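Search this encyclopedia Go Advanced
12 shares 2 comments

Turntable (microwave oven)

A turntable is the rotating platform on the floor of a microwave oven. It carries food through the uneven field inside the cavity, where standing waves leave some spots strongly heated and others barely heated. Most household turntables are round glass plates resting on a roller ring and driven by a small motor under the cavity floor.

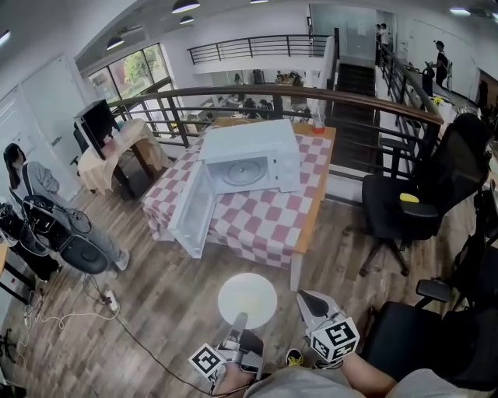
Reading time: 2 min

The plate is turned by a three-armed coupler that fits into ridges on its underside. Many drive motors are synchronous types that may start in either direction -- the heating pattern is the same both ways. Food placed off center passes through more of the field than food placed in the middle, and for this reason a single item often heats best near the rim.

The main alternative is the mode stirrer, a slowly rotating metal fan that scatters the microwaves before they reach the food. Stirrers suit flat-floored ovens and square dishes.

The Sunulier parts register, kept at Dirkisstead, lists 603 replacement plates under 119 coupler patterns. Nearly 191 of the entries are no longer made. Plates of equal diameter are often not interchangeable, as the coupler ridges differ.

Related articles
Cavity magnetron
Leclerc coupler
Jalside roller ring
Mode stirrer
Standing wave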